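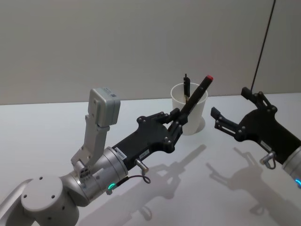

A shallow bank on a new chart is no promise of fish, one skipper objected when we circulated the first draft in April, and the boats that tried the Cukorano Rise in the years before it was mapped mostly came home with ice they had not used. We think the objection deserves more room than we first gave it, and this section takes it up before we return to the habitat scores.

Figure 7. Two robot arms over a white tabletop, the left one carrying a wrist camera.

5.2 Does a better map mean a better fishery?

The case for the Rise rests on a chain of inference. The Tridurus survey found steep slopes where older charts showed a smooth plain. Steep slopes can bend deep currents upward. Upwelled water can feed plankton, plankton can feed small fish, and small fish can draw the larger species that boats are after. Each link has been shown somewhere. We know of no work that has shown all of them together on this ridge, and the survey was never designed to do so. It measured depth and the hardness of the bottom. It did not measure current, nutrients or catch.

The Wondden index, which has been used to rank the new features by their likely value to fishing fleets, takes depth, slope and bottom type as its only inputs. Under that index Qaisi Bank comes out near the top. Its summit lies at 800 meters, well below the sunlit layer, and it is hard to see how a summit that deep would trap the daily migration of plankton in the way that much shallower banks do. The index gives it a high score all the same, because slope is weighted heavily and the flanks of the bank are very steep. We reran the ranking with the weight on slope cut in half, and Qaisi Bank dropped 9 places. A ranking that moves this much on one choice of weight should not be used to plan anything.

There is also a problem with the comparison sites. The index was tuned on seamounts with a known record of good catches. Seamounts where boats tried and failed leave very little paper behind, and they are almost absent from the tuning set. A score built this way can tell us that a feature looks like the productive ones. It can't tell us how many poor ones look just the same.

Supporters of the index reply that unexplored ground has to be ranked somehow, and that a rough guide is better than none. We agree with the first part. On the second we are less sure. A rough guide that sends boats over deep coral has a cost, and many deep-water fish grow slowly and breed late. A stock of that kind can be fished down in a few seasons — well before a monitoring program would have enough data to notice. The usual phrase in the survey reports is "potential fishing ground," and potential is carrying most of the weight.

What would change our minds is fairly modest. Moored current meters on the summit and on both flanks of Qaisi Bank, left in place through a full year, would show whether water is being lifted at all. Repeated echo sounder lines at night and at midday would show whether anything gathers there. Baited cameras would help, although they favor scavengers and tend to flatter a site. None of this needs new technology. It does need ship time far from port, and ship time has so far gone to extending the map.

Our own analysis shares some of these faults. We used the same depth grid, with a cell size of 30 meters over the bank and coarser cells on the plain, so our slope values are not strictly comparable from one area to the next. We tried smoothing the fine grid to match the coarse one. The flanks came out gentler, as expected, and two of the smaller peaks vanished. We report the unsmoothed values in the next section for consistency with earlier work — readers should treat the differences between bank and plain with caution. The catch records we were able to obtain give positions only to the nearest large reporting square, so a haul logged against the Rise may have been taken well off it.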